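Renting the Gripper Kit: Where the Money Goes

When a small company wants to teach a robot arm to pick things up, it now has a choice. It can buy an arm and steer it through each task, or it can rent hand-held grippers and have people do the tasks themselves while the cameras record. Stivis sells the second option as a monthly package called Prallel. I think it is a fair product with the wrong price list.

The package covers the grippers, the head cameras, a day of training and the upload service. The hardware is the part customers ask about first, and it is good. The pads hold up well and a spare set goes on in a minute.

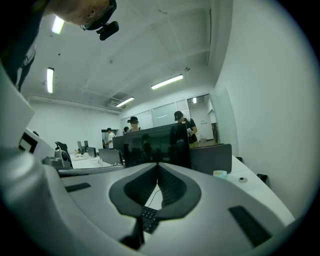

The Prallel gripper at a desk, with its ribbed V-shaped pad.

My complaint is with the way the hours are sold. The basic plan allows 200 recordings a month, and the next one up allows 2,338. There is nothing in between. Kha Trình, who runs the recording work at Ninh, told me her team made 1,043 usable recordings in May and paid for the larger plan to do it. A middle plan would have suited them, and I suspect it would suit most offices of that size.

Stivis also charges for failed recordings. If a marker is hidden or a camera drops out, the take still counts. Remo Strebel of Prumosmont, who has used the service longer than I have, treats this as a cost of doing business. I don't agree. A new team will lose a lot of takes in the first week – ours did – and that is the week when a customer is deciding whether to stay.

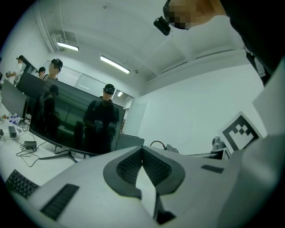 Space is the other thing the sales page leaves out. It says the kit works in any ordinary office, and it does, but an ordinary desk is soon shared with other things. A power strip, an adapter box with its black cables and a big monitor on splayed legs leave less white desktop for the task than a buyer might expect. I would set aside a second desk from the start, and Stivis should say so before the contract is signed.

None of this would make me send the kit back. I would still choose it over buying an arm for a first project. But I would ask for the failed takes to be left off the bill, and I would ask in writing.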